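From: Ionuț Ene
To: workplace-automation list
Subject: Re: [wa-list] Refreshment and sample stations, staffing after changeover

On Tuesday Hal Burnell wrote:

> We are being asked to sign off on arm-served stations at two
> sites and I have no sensible numbers on what happens to the
> people. The supplier's note says "staff are released for other
> duties". Released from what, and to what? Has anyone on the
> list run one next to existing staff long enough to say?
>
> Also, who clears the faults on your shifts? Ours would be
> the porters, who have had no training for it and whose grade
> does not cover it.

Hal,

We have been at this since January at the Flulville site, so I can answer part of it. Figures are from our own log and should not be read across to a building with a different layout.

The task is narrow. The arm fetches and pours water for the test panel rooms. Before the changeover this was done by the panel assistants, who also set out the trays, checked people in and collected the forms. Over the logging period the arm attempted 1834 pours. We did not stop anyone from pouring by hand, and the assistants still did so whenever a session was running late.

On "released from what": pouring was never a block of work. It was done in gaps of a minute or two between other things. If you take 900 small gaps out of a working month you do not get a free half-day, you get the same day with fewer interruptions. The assistants say the check-in desk is easier to run. Nobody's hours have changed, and I would be wary of any business case that books those minutes as a saving in posts. Ours did, in the first draft, and it was taken out after the site meeting.

On "to what": two new jobs appeared that were not on the old rota.

The first is resetting. Cups and bottles have to be put where the arm expects them, the drip area emptied, and the tool checked before the first session. We allowed 10 minutes a shift for this and it takes 32. Most of the difference is walking, as the station was sited for the power supply and not for the people who look after it.

The second is faults. We grade them in three levels:

Level 1 — arm has stopped, nothing spilled, restart from the panel. Any trained assistant.
Level 2 — cup dropped, water on the table, or the tool out of line. Assistant isolates, technician clears.
Level 3 — anything involving the wiring, the mount or the guard. Technician only, station out of use until signed back in.

Level 2 is where the arguments are. Under the old arrangement a spill was wiped up by whoever was nearest. Now the nearest person has to isolate the arm first and then wait, and the wait can be longer than the session. Assistants found this hard to accept and several simply did not do it in the first few weeks. We changed two things. The isolator was moved to the assistants' side of the table, and the technician's pager number was put on the isolator itself. Compliance has been good since then, though I have no figure I would defend.

On grade: we did not ask the porters. Fault clearing at level 1 was written into the assistants' role with an allowance, after some weeks of talks. The sum is small, but having it in writing mattered more to them than the amount. Your porters' position sounds weaker than ours was, and I would settle it before the sign-off. Afterwards you will be negotiating with the equipment already bolted down.

One more point that is missing from the supplier's note. Bench work does not end at commissioning. Any change of dispenser, bottle or cup means going back to the bench, and it is the technicians' time that goes.

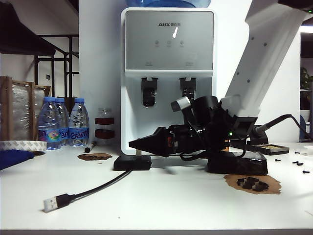
We budgeted for one such round a year and have had three. Each one took a technician away from the instrument rooms, where the Tsuchiya units still need their weekly checks, and those checks slipped twice. If your technicians are shared between departments, put the bench time into the agreement as its own line. Drusau did this on their second contract and their maintenance backlog is a good deal shorter than ours.

I can send the fault log with names removed, and the wording of the allowance. The log runs to 50 pages, so off-list please.

What I cannot give you is anything on night shifts. The station is switched off at 18:00 and the assistants on late sessions pour by hand as before. If somebody on the list runs one unattended overnight I would like to see how they cover level 2.

Regards,
Ionuț

--
Ionuț Ene
Technical services, Flulville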